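05/01/2025

I meant to write yesterday and fell asleep with the lamp on, so this will have to do for two days. The holiday things are mostly put away now, apart from the wreath, which I can't bring myself to take down while it still smells of anything. What's left is the box. I've been filling it for Dineo since November, a little bit at a time, whenever I come across something soft or pretty or that makes me think of her, and it has sat on the table so long that I've started eating my breakfast on the couch.

I did think of getting her something proper from a store. I went into Kekana twice and stood in front of the gift sets, the ones in the shiny baskets with the big bow, and they wanted 40 for a bar of soap and a candle and a lot of shredded paper. I like choosing things one by one much better (and I like the excuse to poke around on the bottom shelves, I'll admit that). So I put the red sheet in the bottom, the one that says LIFE IS and then carries on, and after that it was just a matter of laying things in and taking them out again, which I can do for a whole afternoon quite happily with the radio going.

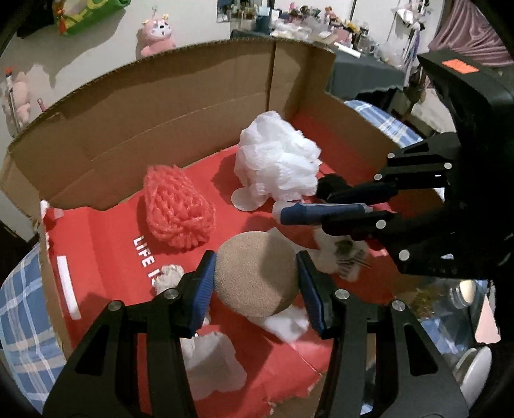 Does a bath box need tissue if everything in it is soft already? It helps with the corners, where small things slide when the box is tipped, but a few crumpled pieces are plenty and more than that only gets in the way.

My mother would have used half a newspaper! She packed everything as if it were crossing an ocean, even a cake going next door, and we'd be picking bits of newsprint off the frosting. I thought of her a good deal today. She would have liked the bath puff, I think, all those white ruffles, and she would have said the red knitted thing was too bright and then asked where I got the yarn. The foam ball she wouldn't have seen the point of at all. I like it, though. It's the color of toast and it's nice to squeeze while you're deciding about something else.

Mpho called around lunch, wanting to know if I'd mailed the box yet, and I had to say no, it's still open. I said I was waiting on the ribbon from Clasta. That's true, but it's also true that I keep moving things around. The red one went in on the left, then the right, then back on the left. I had the white puff in a corner for most of the week and it looked lonely there, if a puff can look lonely. Mpho laughed at me and said Dineo will tip the whole lot out on her bed in one go, and I know she will, she's done that with every present since she was 6. I still want it to look nice for the second before.

After the call I made tea and got out the jars, which had been in the cupboard since before Christmas. The tall one is the green, dark and dry and full nearly to the lid. The short one has the little golden pieces in it, only up to halfway, and I can't decide whether to top it up or leave it. They catch the light so prettily as they are, with the clear glass over them. I set them both out on the plaid cloth and just looked at them for a while next to everything else. I don't know if glass should go in the box at all. Paden is a long way for a jar to travel, and the parcel counter is not gentle.

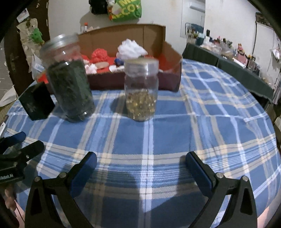 Dineo Mabaso: Auntie, please don't mail the jars, I'll come and get them myself, I'd love to see you anyway and I can bring back your blue dish.

That was her message this evening, copied down here so I'll remember it. I had written only to ask if she'd moved the shelf in her bathroom yet, and mentioned the jars in passing, and there she was offering to make the trip! I was so pleased I walked around the kitchen for a bit. I'd forgotten all about the blue dish. It must have gone home with her after the peach cobbler, and here I'd been blaming the church supper.

So the box may not need mailing after all, in which case I don't know what I'll do with the ribbon when it comes. Use it anyway, I suppose. I'll clear the big chair, and wash the good towels, and see if there are any peaches left in the freezer. I must remember to ask her what day.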